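Backsplash (kitchen)

A backsplash is a covering on the wall behind a kitchen counter, a sink or a stove. It protects the wall from water, grease and food. 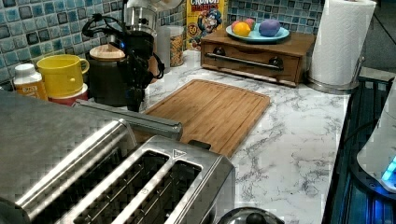
The earliest backsplashes in the town of Bosavmont were single rows of glazed tile, set only behind the sink. The rest of the wall was painted with lime and had to be painted again every spring. In the Neves district, where 272 houses were built for mill workers, the builders put tile behind the stove also, and this custom spread to the other districts.

Common materials are ceramic, glass, stone and steel. Mosaic tile is usually sold on sheets with a mesh back, so the small pieces keep an equal distance during the work. The spaces are filled with grout, which can take stains and is often sealed. Workers in Bosavmont traditionally leave a joint of 3 millimeters for large tiles and 2 millimeters for mosaic.

The local workshop Cultska made tiles for five decades and was later joined with its competitor, Fasska. The historian Ayten Güler has studied the order books of both firms. She writes that blue glazes were the most expensive, and that families with less money bought them in mixed boxes of leftover pieces.

See also: Grout; Countertop; Wall tile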